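Home Tips Pantry Laundry Shed Search

Looking after non-stick saucepans (and the rest of the cupboard)

I went through three cheap saucepans in my first share house and every one of them died the same way, with me scraping at burnt porridge with a fork. Please don't do that! A black non-stick saucepan on a felt mat is a nice quiet thing to cook with for years if you go easy on it, and most of going easy is just soaking.

My usual method is a squirt of dish liquid, warm water up past the mark, and off to watch something for 22 minutes. Then a soft cloth. If it's rice that's caught on the bottom I put in a spoonful of bicarb as well and bring it up to a slow simmer first. 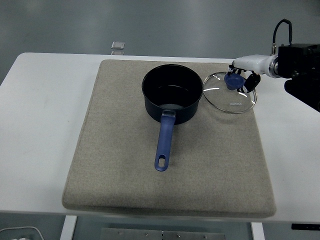
Can you use metal spoons if you're careful?

I wouldn't, even careful ones. Wood or silicone is kinder to the coating, and a decent wooden spoon costs next to nothing at the op shop.

Birgit Pfeiffer wrote in to ask about the brown film that builds up on the outside. That's old oil, mostly, baked on over the burner. Make a paste with bicarb and a little water, smear it on, leave it overnight and wipe it off in the morning. You may need to go again (mine took 4 goes, but I'd ignored it since August).

Storing them is where the scratches come from at my place. I used to stack everything in one wobbly tower, and now I put an old tea towel between each pan, folded in half so the handles still sit flat. 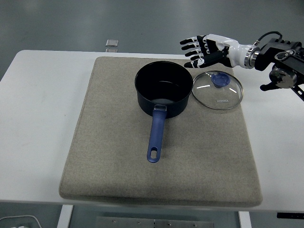 If you've no tea towels to spare, cut up a worn flannelette sheet, it's the right weight and it washes well. Lids go upright in a dish rack at the back of the cupboard. I also stopped using spray oil, as it leaves a sticky layer that's a pain to shift, and went back to a dab of butter or ordinary oil on a bit of paper towel. Colour of the butter tells you if the heat's too high, by the way. Brown means turn it down.

Next up, mouldy chopping boards.

Contact Pendo Minja | Copyright Khaemba Household Tips | Back to top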